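Imprimer | Envoyer par e-mail

Mirjam Holzer – vendredi 19 novembre 2021

Atelier vaisselle et petit matériel, séance 4 : les récipients à anses

Rappel séance 3 : contenance utile et contenance à ras bord, ne pas confondre. Ceux qui n'ont pas rendu la fiche Strebel, dernier délai la semaine prochaine, casier du couloir.

1. Vocabulaire
Anse : partie saillante, on passe les doigts dedans ou dessous.
Oreille (ou oreillon) : petite prise plate, au niveau du bord, pleine. On pince, on n'accroche pas. Typique des bols à bouillon, écuelles, certains plats à four.
Bec, marli, talon : voir polycopié 2, je ne reviens pas dessus.
Attention, dans les catalogues Orside et Clestonell tout s'appelle « poignée ». Dans vos fiches, non.

2. Lire un bol posé sur un plan de travail
Toujours dans le même ordre : forme du corps, bord, prises, intérieur. Le pied en dernier, souvent on ne le voit pas (caché par une planche, un plateau, un autre récipient). Si on ne le voit pas on écrit « non visible » et on ne devine pas. Idem pour la matière : une couleur unie ne dit ni faïence ni plastique, il faut prendre l'objet en main.

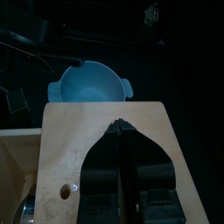

Fig. 3. Bol bleu clair à deux oreilles, derrière une planche de bois clair.

Pour la fig. 3, à noter dans la fiche : corps arrondi, deux petites prises plates opposées, au bord. Intérieur lisse, en dégradé, plus clair vers le fond. Bas du corps masqué donc pied = non visible. Le bois est taché par endroits, légères éraflures, à signaler dans la colonne « support » et pas dans celle de l'objet (erreur vue dans 9 copies l'an dernier !).

3. Rangement
Les bols à oreilles s'empilent mal si on les croise. Oreilles alignées, toutes dans le même sens, piles de quatre maxi. Étagère de 40 cm de profondeur : deux rangées. Pas de pile en bord d'étagère, les oreilles dépassent, on les acroche avec la manche et tout part.
Wing-sze Kao a fait un schéma au tableau, recopiez-le, il ne sera pas distribué.

4. Pour la prochaine fois
Inventaire de l'armoire Multarness, environ 19 pièces par binôme. Crayon, mètre ruban, chiffon sec. Fiches completées au propre, pas de feuilles volantes.
L'évaluation est reportée en janvier, salle à confirmer.

Contact : secrétariat des ateliers | © Tous droits réservés | Haut de page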